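Part 3 – Recording your first table-clearing demos

By now the Grernix head mount should be charged and sitting level on your forehead. I did my first runs at the coffee table in my living room, and I'd still start there, before you haul anything over to the shared shop at Kilside.

1. Open the Mfaume recorder and pick profile 401 (two hands, close range).
2. Sit on the low side of the table with both elbows free. Look down until both hands show in the preview.
3. Start with cups. Pick up one in each hand, tilt them, and hold that for a slow breath.

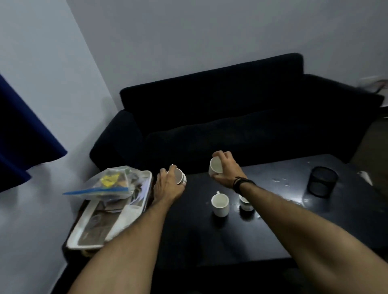
Plurnbridge wrote in that the slow breath is too short for the older firmware, and that waiting for the second beep fixed all the dropped grasps. Fair enough – if you're on build 3102, wait for the beep.

4. Move on to soft stuff. Bags and packets are much harder for the arm to learn than mugs, so I record 300 clips of them before I train anything. Yes, it's boring! Put on some music.
5. Keep one hand on the big bag while the other handles the small packet.

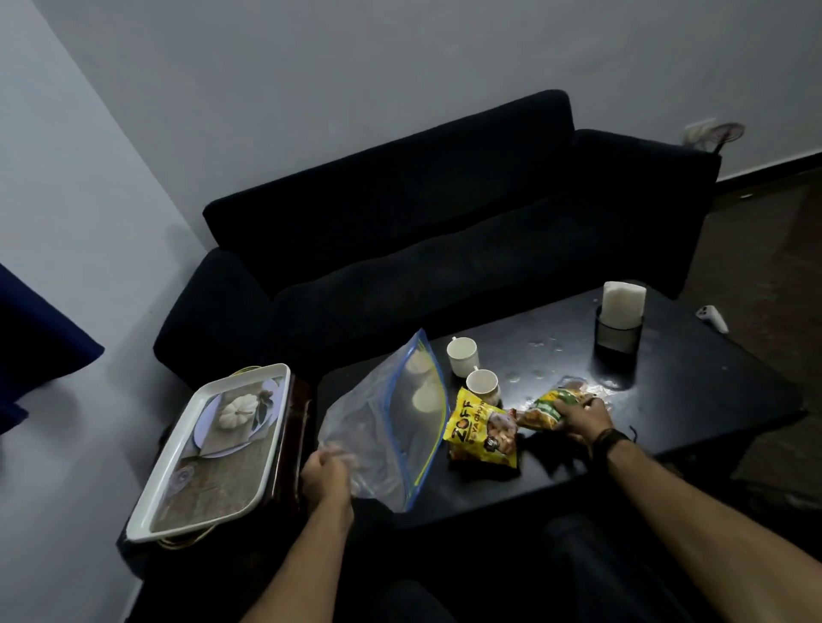

Fig. 3-2. Zip-top bag in the left hand, snack packet in the right.

Note: shiny black tabletops throw glare. If the preview flickers, drop the exposure one notch and go again.

CAUTION: keep the arm unplugged while you record. Error 3505 means it's still listening for commands – pull the power, then restart the recorder.

Related
Part 2 – Fitting the head mount
Part 4 – Sorting and trimming clips
Wiring the gripper

Contact | Back to top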